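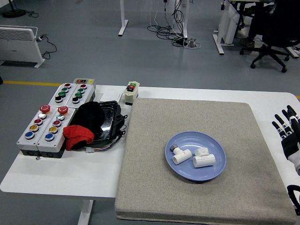 Plato azul claro con dos accesorios de PVC blancos, sobre una base de fieltro gris.

4. Seguir una telenovela en Plarneo sin perderse un capítulo

Si has llegado hasta aquí es que ya tienes la cuenta creada y el televisor emparejado, así que enhorabuena, lo más pesado ha quedado atrás. Ahora viene lo bonito: decirle a Plarneo qué series diarias sigues para que las grabe, las ordene y (muy importante en casa de más de uno) no te cuente antes de tiempo quién se ha casado con quién. Prepárate un café y vamos con calma.

4.1 Añadir la serie

1. Pulsa el botón Guía del mando y espera a que se cargue la parrilla. La primera vez puede tardar un poquito.

2. Entra en Buscar y escribe el título. Para estos pasos usaremos Madness, el culebrón de la sobremesa, pero con cualquier otra serie se hace igual.

3. En la lista de resultados elige la ficha que lleve la etiqueta Serie. Las que dicen Especial son galas, resúmenes y entrevistas con el reparto, y esas se añaden aparte.

4. Pulsa Seguir. Verás un corazón junto al título — si el corazón sale hueco, vuelve a pulsar, que a veces el mando se hace el remolón.

5. Elige desde dónde quieres empezar: Desde hoy, Desde el principio de la temporada o Desde un capítulo concreto.

Nota: Madness estrena temporada en julio y numera los capítulos de corrido, sin volver a empezar por el uno. Si buscas un episodio antiguo, guíate por el título y no por el número, te ahorrarás muchas vueltas.

4.2 Ajustar las grabaciones

1. Abre Mis series y coloca el cursor sobre el título.

2. Mantén pulsado OK hasta que aparezca el menú lateral.

3. En Conservar, indica cuántos capítulos quieres guardar. De fábrica vienen 12, que para una serie diaria son algo más de dos semanas laborables. El máximo es 200, sumando todas las series de la cuenta.

4. En Margen final, deja 5 minutos como mínimo. Las cadenas se retrasan con muchísima facilidad, y quedarse sin la última escena de un viernes es un disgusto que no le deseamos a ningún espectador.

5. Pulsa Guardar antes de salir. El menú no guarda solo.

Precaución: al bajar la cifra de Conservar, Plarneo borra en ese mismo momento los capítulos más antiguos, los hayas visto o no. No hay papelera, así que mira bien la lista antes de confirmar.

4.3 Activar el modo sin destripes

Este es nuestro apartado favorito, y lo pidieron tantos lectores del boletín que acabó ocupando una pantalla entera.

1. Ve a Ajustes, luego a Avisos y por último a Sin destripes.

2. Marca las series que quieras proteger. Las sinopsis de los capítulos pendientes quedarán tapadas con una franja gris, y también las fotos promocionales.

3. Si usas la aplicación Nodley en el teléfono, repite el ajuste allí. Los dos equipos comparten las series seguidas, pero los avisos van cada uno por su lado.

4. Crea un perfil para cada persona de la casa que lleve la trama a otro ritmo. Caben 4 por cuenta.

Nota: los receptores Feng antiguos tapan las sinopsis, pero siguen mostrando las fotos. Darius Furtună, que se encarga de nuestro servicio de ayuda, recomienda en ese caso cambiar la vista de la guía a Lista — se pierde algo de vistosidad y a cambio llegas al capítulo de la boda con la sorpresa intacta.

4.4 Si un capítulo no aparece

Comprueba primero que la cadena no haya cambiado el horario por un partido o un informativo especial. Después entra en Mis series, pulsa el botón amarillo y elige Actualizar guía. Si el capítulo sigue sin salir, búscalo en Repeticiones, donde suele entrar a la mañana siguiente, y pulsa Grabar solo este.

Guía revisada el dom. 20 de octubre. Los perfiles infantiles se explican en el apartado 5.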